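Nandov 공개일 방문기: 두 팔 로봇 작업실을 보고 와서

3월 27일 토요일, Nandov의 공개일에 다녀왔다. 신청은 2월에 했고, 확인 메일에는 집합 장소와 신분증 안내만 적혀 있었다. 건물은 Menholm역에서 버스로 네 정거장 떨어진 옛 인쇄소 자리에 있다. 정문 옆 안내판이 작아서 한 번 지나쳤다가 되돌아왔다.

접수대에서 이름표를 받고 조를 배정받았다. 우리 조의 안내는 Flora Geddes 씨가 맡았다. 일정은 부품 창고, 조립실, 원격 조작실 순서였고 점심은 각자 해결이었다. 구내식당은 토요일이라 문을 닫았고, 길 건너 빵집에는 줄이 길었다. 도시락을 싸 간 것이 다행이었다.

부품 창고는 오래 머물지 않았다. 선반에 감속기와 케이블이 종류별로 정리되어 있었고, 반품된 부품은 노란 상자에 따로 모은다고 했다. 조립실에서는 Levente Hegyi 씨가 관절 하나를 분해해서 보여 주었다. 볼트를 조이는 순서가 틀리면 나중에 유격이 생긴다고 설명했다. 관절 하나의 무게는 285그램이고, 직접 들어 볼 수 있었다. 생각보다 차가웠고 표면에 기름기가 조금 남아 있었다.

오후에는 원격 조작실로 옮겼다. 작업대마다 검은색 팔이 두 대씩 달려 있고, 조작자는 뒤쪽 의자에 앉아 손잡이로 팔을 움직인다. 이 방에서 다루는 물건은 접시와 컵 같은 평범한 식기다. 한 작업을 200회 반복해 기록하고, 같은 작업을 물건 위치만 바꿔 다시 기록한다. 한 묶음이 1000회가 되면 학습용으로 넘긴다. 시연에 쓰인 것은 크림색 접시와 하늘색 플라스틱 컵이었다.
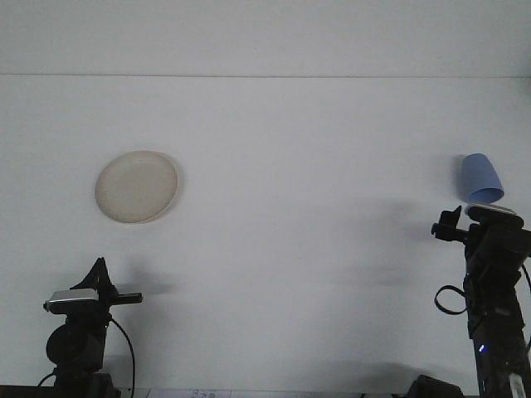
Costel Munteanu 씨는 컵보다 접시가 훨씬 까다롭다고 했다. 컵은 벽이 있어서 집을 곳이 많지만, 납작한 접시는 테두리 밑으로 손가락 끝을 넣어야 하고 조금만 깊이 들어가도 작업대를 긁는다는 것이다. 그래서 새로 온 조작자에게는 첫 주에 컵만 맡긴다고 덧붙였다.

이어서 방문객도 조작을 해 볼 수 있었다. 한 사람에게 주어진 시간은 4분이었다. 손잡이를 쥐면 팔이 바로 따라 움직이는데, 내 손의 각도와 집게의 각도를 맞추는 데 시간을 거의 다 썼다. 나는 컵을 두 번 넘어뜨리고 세 번째에 들어 올렸다. 접시는 시도하지 못했다. 옆자리의 중학생은 나보다 훨씬 빨리 익혔다.

질문 시간에는 집게 손가락의 수명을 묻는 사람이 있었다. 손가락 끝은 소모품으로 보고 정기적으로 교체하며, 마모 상태는 매일 아침 조작자가 확인한다는 답이었다. 기록 중에 물건을 떨어뜨리면 어떻게 하느냐는 질문도 나왔다. 실패한 기록도 지우지 않고 표시를 달아 보관한다고 한다. 나는 조명에 대해 물었다. 그림자의 방향이 바뀌면 결과가 달라지기 때문에 창문에는 암막을 치고 천장등만 쓴다고 했다.

아쉬운 점도 있었다. 원격 조작실은 공간에 비해 조 인원이 많아서 뒷줄에서는 시연이 잘 보이지 않았다. 설명이 영어로만 진행되었고 배포 자료도 한 장짜리였다. 학습된 모델이 스스로 움직이는 모습은 이번 일정에 없었다. 그 부분은 Vasiliu 쪽 건물에서 따로 진행한다는데, 일반 공개 계획은 아직 듣지 못했다.

관람은 오후 네 시가 조금 넘어 끝났다. 사진 촬영은 조립실을 빼고 모두 허용된다. 주차장은 좁으니 대중교통을 권한다. 굽이 있는 신발은 조립실에 들어갈 수 없고, 가방은 접수대 옆 보관함에 맡겨야 한다. 보관함에는 동전이 필요하다.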